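I finished Drikeck on Monday, after more than 3,000 tries at the last boss.

Small thread about why I still like Hellow better.
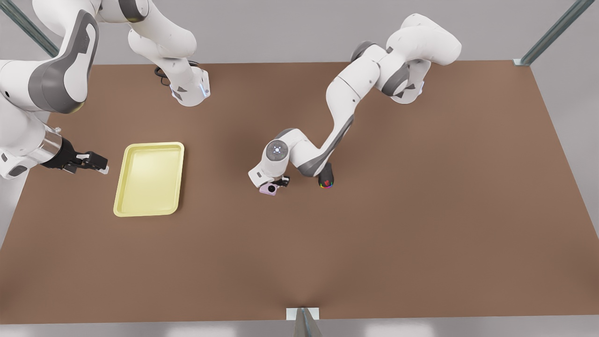
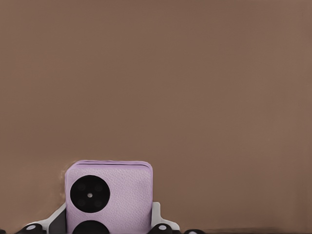 Malachy Madigan replied that Drikeck has the better music and I should play it again with the sound on. Maybe he is right – I played mostly at night.

But in Hellow I knew every street of Prundside. In Drikeck I only know the road to the boss.

Next I will start Moriarty, on easy.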